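Section 4: Checking the arm in the simulator before you power up the bench

Before the real motors have a chance to surprise you, it's well worth spending an evening with the simulated room that comes with the Urnton build files. The room is only a stand-in for your own, so don't worry if your kitchen or workshop looks nothing like it.

1. Open the Skirkberg viewer and load the room called Clurnville. The first load is a slow one, so do go and put the kettle on.

2. When the viewer asks for a port, type 709 and press Enter. Leave the speed setting at 56 for now - you can be braver later.

3. Choose the close view and look along the upright link and down into the joints beneath it. The casings should look smooth and rounded, white to light grey, with black sections at the upper end. From this side the arm hides a good deal of the white worktop behind it, though the spray can stays in sight at the far right.
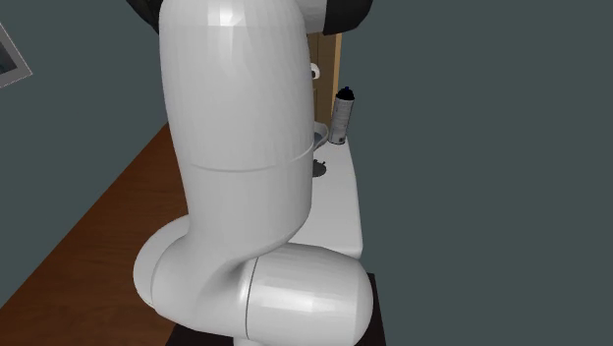
4. Turn each joint in the viewer, one at a time, using the smallest step. Watch the seams between the casings as you go, and stop if one shell pushes through its neighbour.

Note: a shell that pushes through usually means the Najafi joint file was saved at the wrong scale. Load it again and go back to step 2.

Caution: keep the real arm unplugged throughout this section. The viewer will happily send moves to any arm it finds on the same port.

5. Save your joint limits and close the viewer.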